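11 October 2020
2 min read

Replanning less often

I finally merged the planner change I started in March. The arm in the kitchen sim used to replan on every control tick, and most of those plans were thrown away before the arm had moved at all. Now it keeps a plan until the tracked pose of the target drifts past a threshold, or until 20 ticks have gone by.

The first version was worse than the old one. Orkidley, my pose tracker, jitters a little even when nothing moves, so the threshold tripped constantly. Averaging over five readings fixed most of it.

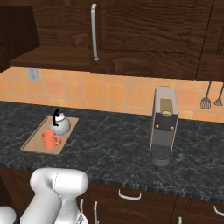
The other problem was collision checking. I had been passing full meshes for everything on the counter, including the parts of the coffee machine the arm never gets near. I swapped in simple boxes for anything far from the goal and kept the meshes for the mug and the kettle — handles matter when you are grasping.

I ran 1207 episodes overnight with the new settings. I still need to sort the failures. The ones I opened were mostly bad grasp angles, so that's a job for another week.

The config is in the Koivisto branch if you want to try it. Set the seed yourself, the default is still broken.

Related posts
Moving my logs to Flomden
Prenulbridge build notes
Why my gripper controller kept timing out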